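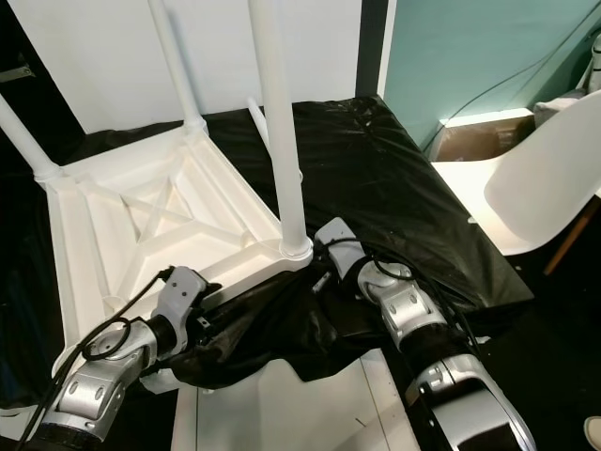 Rarkside square stool, white plastic
Review by Julián Cordero

I bought this stool in November for the small kitchen of my mother, where a normal chair does not fit. It cost me 15 dollars in the Medina store, the one beside the bus station. They also sell it in gray, but the gray was finished.

The stool comes in parts: one seat and four legs. The legs go into the round collars at the corners of the seat. The paper of instructions has only drawings, and they are very small. My advice is to put the seat upside down on a table and cover the table with something first. With the seat in this position you push each leg in and turn it until it stops. I needed 11 minutes, and most of this time I spent on the last leg, which entered a little crooked and I had to take it out again.

What I like most is the underside. Before, I had a cheaper stool from Arena and the seat was flat below, with no support, and it opened in the middle after one summer. The Rarkside has ribs that cross in a big X, and smaller ribs between them, and a raised border. When I sit down I feel almost no movement. I weigh 57 kilos, so I asked my neighbor Rutilio Meléndez, a much bigger man, to sit on it too. He said it was fine, but he would not stand on it to change a lamp. I agree with him.

Now the bad things. The small spaces between the ribs collect dust, and a cloth does not enter well in the corners. I use an old toothbrush. Also the color is more off-white than white, and next to my mother's refrigerator the difference is easy to see. And the stool does not stack when the legs are on, so if you want four or five of them, think where you will keep them.

The finish is matte and I have not found scratches yet. For the price I am satisfied, and I will buy a second one for the balcony if the gray comes back.

Four stars of five.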